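# Marchand shop votes yes on an arm, but not the one I expected

26 April 2020

I've been going on about the robot budget at Marchand since December, so you'll be glad to hear there is finally some news. The money is approved! We're getting one arm, with a gripper, for the packing room, and the order goes in as soon as the supplier confirms a delivery window (which in the present situation could mean pretty much anything).

If you're new here, Marchand packs and ships tableware for other people's stores. Cups, mostly. Small bowls, a few saucers, and those sets of four that come in a box with a cardboard divider nobody can fold on the first try. I do the purchasing, and I write this column for the staff page because I once complained that it never had any purchasing news in it. Serves me right.

The short version of the numbers: the gripper package comes to $3,499, the mounting stand and its hardware are $1,577, and we've set aside $900 for spare fingers and pads over the first year. The arm itself is on a lease, and the monthly figure is still going back and forth, so I'm not printing it until somebody signs. Ask me in the hallway and I'll tell you whether I'm happy that day.

Two suppliers made it to the last round, Zanen and Lustumitz. I'll admit I went in as a Zanen person. Their quote was tidy, their salesman returned calls, and the whole thing fit on one page. Then Carter Sawatzky, our floor lead, read that one page more carefully than I had and noticed that the stand was missing from it. So was the training. So was the cable that goes from the controller to the wall, which I'd have thought was sort of the point. By the time we'd penciled all of that in, Zanen had gone from the cheap one to the expensive one, and I had to go lie down.

Lustumitz sent eleven pages and I grumbled about every one of them. But it was all in there, down to the bolts, and when I asked them to take out the extended service plan they took it out the same afternoon and sent a new total. I like that in a company. The service plan may come back next year, when we know how hard we're running the thing.

Now, the part Carter wants me to stress: we have not seen this arm pick up one of our cups in person. The demo visit was on the calendar and then, well, you know how this spring has gone. So we've been doing our homework in simulation. Lustumitz gave us a trial seat for a package called Surar, and Carter has had it running on the good computer in the back office, the one with the fan that sounds like a hair dryer. You load up an arm, put a hand on the end of it, give it something to go after, and try things out before you've spent a dime on hardware.

I was skeptical, and I'm still a little skeptical. A simulated cup doesn't have a glaze that varies from batch to batch, and it doesn't arrive with packing dust all over it. What the software is good for, as far as I'm concerned, is the dull stuff that wrecks a budget. How far does the arm have to reach? Does the hand have room to come down over a cup without bumping its neighbor? Do we need the long fingers or will the short ones do? That last question mattered quite a bit, as the long ones cost more and take longer to ship. Carter set up 158 different approaches over a couple of weeks, wrote down how each one went, and came to the meeting with a spreadsheet. I came to the meeting with a sandwich.

We're ordering the short fingers. If they turn out to be wrong for the bigger mugs, the long ones can be added later, and that's partly what the spares money is for.

A few things we left out on purpose, so nobody thinks they were forgotten. There's no camera in this round. The cups will come to the arm in trays with fixed spots, and if that works we can talk about vision next year. There's no second arm either, even though two people (you know who you are) put it in the suggestion box. And we're keeping the old packing table right where it is until the new station has gotten through a full holiday rush. I've seen what December does to this place and I'm not betting the whole season on a machine I met on a computer screen.

What we did put in, at Carter's request, is paid time to learn it. Everybody on the packing crew gets hours with Surar before the arm is even out of its crate, on the clock, and those hours are a line in the budget like anything else. I'd never thought of doing it that way. On the last big purchase, the shrink tunnel, we budgeted for the machine and nothing else, then acted surprised when people had to stay late to figure it out. I signed off on that one, so I can say so.

And no, before I get the question a dozen more times, nobody's hours are being cut to pay for this. The money comes out of the equipment fund, which has been sitting there ever since we decided the old forklift had a few more years in it.

Still to do: the electrician has to come look at the outlet by the loading door, we need a floor plan that doesn't have the coffee machine in the middle of the reach zone, and I owe Lustumitz a signed copy of page seven, which I've now misplaced twice. I'd also like one more talk with them about who pays the freight if the stand has to go back. Their answer on the phone was friendly and I couldn't tell you what it was.

If you want a turn at the simulator, Carter is keeping a sign-up sheet on the back office door. Go one at a time, please, wipe down the keyboard when you're done, and save your run under your own name so it doesn't land on top of somebody else's. I had my turn on Friday and enjoyed it a lot more than I'd planned to. I'll post the delivery date when I have one in writing, and the lease figure along with it.

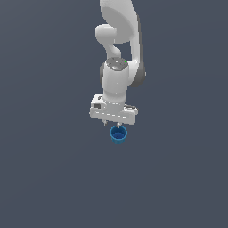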